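Against the Scheduled Teardown

Most shops that run a two-arm cell with jointed hands service it by the calendar. The vendor sheet says to strip the hands every 1,000 hours, so at 1,000 hours the hands come off, the fingers are opened, the joints are cleaned and greased, and everything goes back together with fresh thread lock. I have signed off on this work for years and I think it is mostly wrong. A teardown resets things that were fine. It moves the zero of every finger joint, it disturbs cable routes that had settled, and it puts a worn socket screw through one more cycle of the wrench.

At Drundale we kept a plain log on one cell for a full service interval. The unplanned stops came to four. Three of them fell in the first days after the teardown, and all three had the same cause: a wrist cable that had been put back with too little slack. The fourth was at hour 809, a finger pad that had begun to lift at its tip. A person with a flashlight would have caught it the day before.

My case is for inspection under load. Put the part the cell handles into the hand, run the arm to the poses it uses in production, hold it there, and look. A cable that hangs well with the arm parked can pull tight with the wrist turned under. A finger that closes cleanly on air may close late against a round bottle. The bellows on the arm can look sound at rest and show a split only when one side is stretched. None of this shows up on a bench.

The wrist cameras are underused for this. They were bought for grasp planning and they sit exactly where an inspector would like to put his head. Saved views from the same pose, taken each morning at 7:30 and compared by eye, cost a few minutes. The head view shows how the cables hang and whether the two hands agree with the commanded pose. The wrist views show the bellows and the joint hardware.

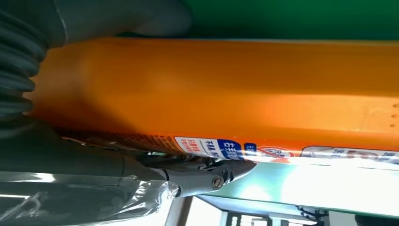
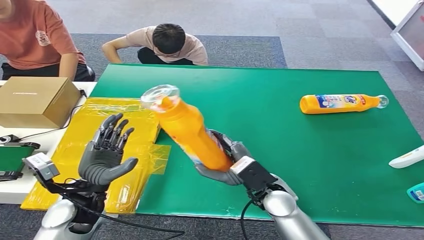
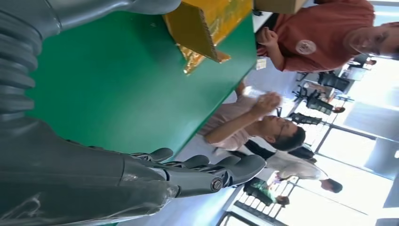

Wrist view with an orange bottle at the gripper (first), head view with the right hand holding a bottle and the left hand open (second), wrist view along the fingers of a hand over the green table (third).

Oğuzhan Aydoğan, who wrote the service plan for the Tekin line, disagrees with me on one point and I concede part of it. Grease does not show on camera. A joint can run dry for a long time before its motion changes enough to see, and by then the bushing is damaged. His answer is to keep the fixed interval. Mine is to log motor current per joint during the same morning poses and grease the joint whose current climbs. At Potitz they did this from November on and opened only the joints that asked for it. The hands there have passed 896 hours with no full strip.

There is also the matter of the screws. Pivot screws should get a paint mark across the head and onto the housing, once, at assembly. After that, checking torque means looking at whether the line is broken. Putting a wrench on every screw at every service to confirm that it is tight is a good way to make it loose, and on small threads in soft metal it is a good way to need a new housing.

The calendar does have one honest use, for parts that age whether or not the cell runs. Rubber pads harden and bellows crack. Those should be dated and replaced on the date. The Ditoren sheet already separates them from the rest, and other vendors could copy that page tomorrow.

What remains is a habit of treating a stripped hand as proof of care. A manager can see parts on a cloth. He cannot see a current plot that stayed flat, so the plot needs to go into the service record in the place where the teardown report used to go, signed and with the pose number next to it.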